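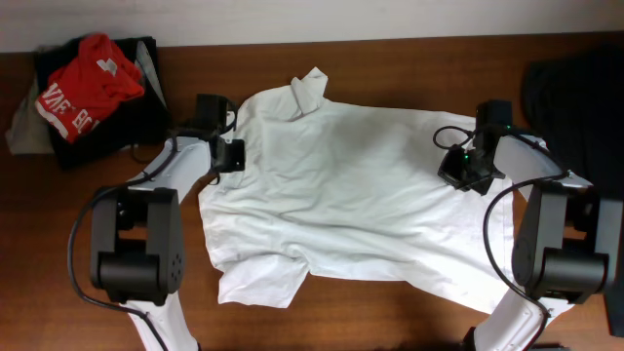
Figure 20. Both arms over a white garment on the work surface, fixed camera view.

5.4 Setting up the garment perception and fold planning modules

This section applies to two-arm stations running the Alaoui control suite. It assumes that the arms have been homed, that both grippers report ready, and that the operator has completed the emergency stop check in section 2.

5.4.1 Registering the work surface

1. Clear the work surface, then open the Perception tab and select New Surface.
2. Trace the usable area on the live view. Keep the boundary inside the reach of both arms. The wall line must fall outside the boundary.
3. Select Sample Colour and drag over at least two regions of the surface, one near the wall and one near the arm bases. Timber finishes often vary in tone across their length, and a single sample will leave holes in the mask.
4. Save the surface under a name that identifies the station.

Note: A saved surface is tied to the camera position. If the camera is moved, repeat this procedure from step 1.

5.4.2 Defining keep-out zones

Garments waiting to be processed may remain on the surface at either side, as in Figure 20, provided that they are excluded from segmentation.

1. Place the waiting garments, then select Add Zone and draw a polygon around each heap. Allow a margin for fabric that may slump.
2. Set the zone type to Ignore and Avoid. The planner will then neither segment the contents nor route a gripper through the zone.
3. Confirm that each zone is shown with a hatched fill.

Caution: The Ignore setting used alone affects perception only. It does not prevent an arm from entering the zone.

5.4.3 Checking the garment mask

1. Lay one garment in the middle of the surface. It need not be perfectly flat. Shallow folds and fine wrinkles are acceptable.
2. Select Segment. The outline should follow the hems and include any sleeve that remains joined to the body.
3. Move both arms through their working range at reduced speed and watch the outline. The arm filter removes grippers, links and cables from the mask and fills the hidden edge from the last unobstructed view.
4. If cable loops appear as holes in the mask, raise Cable Width by one step and repeat. Dark cables over pale fabric are the usual cause.
5. Open the Keypoints overlay. Drag any misplaced marker to the correct corner, cuff or hem, and select Accept.

Note: A bunched sleeve is commonly reported as Low Confidence. The planner will schedule a flattening move before the first fold – this is normal behaviour and should not be overridden.

5.4.4 Generating and previewing a plan

1. In the Planning tab, select the garment class and the fold template.
2. Set Minimum Gripper Separation to 58 mm. Lower values are accepted by the software but require written approval from the site supervisor.
3. Select Generate. If the planner returns code 212, at least one grasp point lies beneath an arm or inside a keep-out zone. Withdraw both arms to the park position, select Segment, and generate the plan again.
4. Step through the preview from start to finish. Check in particular the handover between left and right arms, and the path of each elbow joint beside the waiting garments.
5. Select Run at Reduced Speed for the first cycle with any new template.

Caution: The preview does not model the motion of loose cloth. Keep one hand at the stop control throughout the first cycle.

5.4.5 Saving the configuration

Export the surface, zones and filter settings as a single station profile. Profiles created at Kotcombe may be loaded at Nundow, but the surface must be registered again on arrival. Record any departure from the default values in the station log and initial the entry.

Enquiries regarding fold templates should be directed to Farzana Jayawardena. Requests for changes to the arm filter should be directed to Ansel Halvorsen and must include the exported profile.

Section last revised June 26, 2022.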